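Kelmendi Street Neighborhood Supper Club
Minutes of the Spring Meeting, Mar 27, 2023

The meeting came to order a little later than planned, as the coffee was slow and everyone had a good deal of catching up to do after the long winter. Minutes of the last meeting were read and approved with one small correction (it was the lentil soup that ran out first, not the chili, and the makers of the chili wished this to be known).

Money. We began the season with $1704 in the account. The new soup kettles came to $364, which everybody agreed was a fair price for kettles of that size, and $195 went to the hall at Gurkon for the spring dates. The remaining balance was read out and accepted with thanks.

Suppers so far. There was a long and very happy discussion of the February supper, and several people said it was the best turnout they could remember! The bread table was much admired. It was felt that dessert came out too early, while some folks were still in line for their main dish, and from now on dessert will wait until the second bell.

May supper. After some friendly back and forth between the potluck people and the set-menu people, we settled on a potluck with one big shared dish, to be baked chicken with rice and a meatless version alongside. Dishes should come labeled with what is in them, nuts and dairy especially. Heka Bakery has kindly offered 10 loaves, and we accepted before they could change their minds.

Food storage. The pantry shelves at Gurkon are getting crowded again. Open bags of flour and rice will be moved into lidded tubs, and anything past its date will be thrown out before the May supper. Please put your name on anything you leave behind!

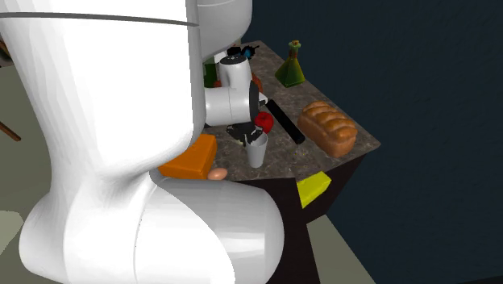 Food and containers on the countertop.

Dishes and cleanup. We talked about whether to go on with paper plates. The feeling in the room was strongly for real ones, and the Starard church hall will be asked if we may borrow theirs. Washing up will be done in two shifts so that the same good souls don't miss the music every time.

Other business. A request was made for lower music during the meal and louder music after it, and this passed with a good deal of laughter. The sign-up sheet for May was sent around the table and will hang by the hall door for those who couldn't make it.

The meeting closed with thanks to the bakers of the lemon cake. The next meeting will be held the week after the May supper.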